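How does a robot know what to do?

A robot hand can be very well made and still be no use at all. It has joints and motors, and perhaps a covering to keep the dust out. Left alone, it will stay exactly where it is. To do a job, it needs instructions, and those instructions are called software.

In this explainer we look at the software that lets a robot do one small job: taking a card out of a cardboard box. You can do this in two seconds. For a robot it takes a lot of work, most of it done by people with laptops. 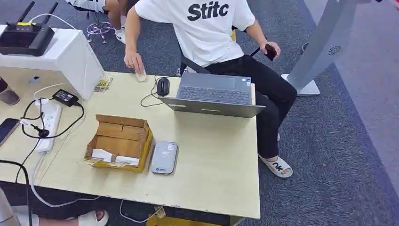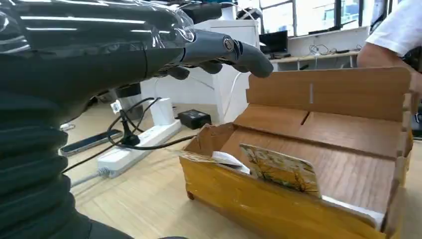
A cardboard box with a card in it, and a robot hand.

The software in this explainer is called Ceten. It was written in Stustport by a company called Imosari. Ceten is split into parts, and each part has its own job. One part looks. One part plans. One part moves the joints. Another part keeps checking for trouble.

Part one: looking

Robots see with cameras. Some robots have a camera at the head, which gives a wide view, and a second one at the wrist, which gives a close view of whatever the hand is near.

A camera does not know what it is looking at. It only measures light. Each picture is made of tiny squares called pixels, and each pixel is stored as numbers that say how bright it is and what colour it is. So what the computer gets is a very long list of numbers.

The part of the software that makes sense of those numbers is called perception. Perception has to work out which pixels belong to the box, which belong to a card, and which belong to the desk behind them.

How does it learn this? Mostly from practice pictures. People go through the pictures on a computer and draw a line round each object, then type in what it is. This is called labelling. For the card job, Ceten learned from 3,476 labelled pictures. Some had the box close up. Some had it far away, or turned sideways, or half hidden behind something else.

It then had to be tested on pictures it had never seen before. If you only test a robot on the pictures it learned from, you find out what it remembers. You do not find out whether it can recognise a new box.

Light makes this harder. A box near a window looks different at nine in the morning and at four in the afternoon. Shiny things cause problems too. Clear plastic reflects light in bright streaks, and a streak can hide the edge of the thing the robot is looking for. Cables are also difficult, as they are thin and they bend into any shape.

Part two: working out where things are

Knowing that there is a box is only the start. The robot must also know where it is. Is it 20 centimetres away, or 40?

People have two eyes, set a little way apart. Hold up one finger and look at it with your left eye, then with your right. The finger seems to jump sideways. Move it further away and it jumps less. Your brain uses that difference to judge distance, and a robot with two cameras can do the same sum.

The software also has to know where the cameras are. If a camera has been knocked so that it points slightly to the left, every object will seem to be in the wrong place, and the hand will close on empty air. Checking the cameras is called calibration. One way to do it is to show the cameras a board printed with black and white squares. The software already knows how big the squares are, so it can work out where each camera must be.

Part three: planning

Now the software knows where the card is, and it knows where the hand is. It has to find a path from one to the other. This part is called the planner, and the planner used with Ceten is named Phelan.

The straight line is often no good. The side of the box may be in the way. One of the flaps may be sticking up, or there may be a person's arm nearby. Phelan tries a path inside the computer first and checks whether any part of the arm would bump into something. If it would, Phelan throws that path away and tries another. It can try 100 paths before the real arm has moved at all.

Fingers need a plan too. A card is thin and flat. If it is lying down, it is hard to get a finger under it. If it is leaning against the side of a box, there is an edge at the top that can be pinched. So the planner has to choose which edge to go for, which fingers to use and which direction to come from.

Try this yourself. Put a playing card flat on a table and pick it up while wearing a thick glove. Then lean it against a mug and try again. Which was easier?

Part four: moving

A plan is a list of places for the hand to be, one after another. Something has to turn that list into real movement. This is called control.

Every joint in a robot arm has a motor, and many have a sensor that measures how far the joint has turned. The control software does the same thing over and over again:

Read the sensor.
Compare it with the plan.
Work out the difference.
Change the motor a little.
Go back to the start.

This is called a loop. It has to run very fast, many times every second. If it ran slowly, the arm would go too far, then come back too far, and would end up wobbling.

You use a loop like this when you fill a glass from the tap. You watch the water, and when it gets near the top you turn the tap down. You do not work out the exact amount of water before you begin.

Squeezing is controlled in the same way. The fingers close until they feel a small push back, and then they stop. With too little squeeze the card slips out. With too much, it bends.

Part five: stopping

One piece of Ceten has no interest in cards. It watches for anything that seems wrong, such as a motor working harder than it should, or a camera that has stopped sending pictures. When it finds something, it tells the arm to stop.

It is kept separate from the other parts. If there is a mistake in the planner, the stopping software should still work. There is also a big red button for people to press, and it does not depend on the planner either.

What do the people do?

Software has mistakes in it. They are called bugs. A bug might be one wrong number or a minus sign where there should be a plus. The arm may then go left when it was meant to go right.

To find bugs, programmers use a log. This is a kind of diary that the robot's computer keeps. It records what the cameras saw, what the planner chose and what each joint did, with the time written next to every line. One try at picking up a card made a log with 2,018 lines in it. A programmer can search through the log on a laptop and find the line where things first went wrong.

Then the programmer changes the software and tries the job again. Often they change only one thing at a time. If you change three things and the robot gets better, you cannot tell which change did it.

They also keep every old version. Version 24 of Ceten was worse at finding cards than version 23, so the team went back to the older one and looked at what was different between the two.

Could the robot do a different job?

Some of the software could stay the same. The loop that moves the joints does not care whether the hand is holding a card or a spoon. The stopping part could stay as well.

Perception would need new practice pictures, with spoons in them. The planner would need to know how a spoon can be held. This is one reason for splitting the software into parts. You can change one and leave the others alone.

Words to know

Bug: a mistake in a piece of software.
Calibration: checking that a camera or sensor is measuring correctly.
Control: the software that moves the joints.
Labelling: marking the objects in a picture and saying what they are.
Log: the computer's record of what happened and when.
Loop: a set of steps that is repeated again and again.
Perception: the software that works out what the cameras are looking at.
Planner: the software that chooses a path.

Something to try

Write instructions for taking a book out of a school bag. Give them to a friend, who must do exactly what is written and nothing else. Did you remember to tell them to open the bag? Did you say how far to reach, and when to close their fingers? Change your instructions one line at a time until they work.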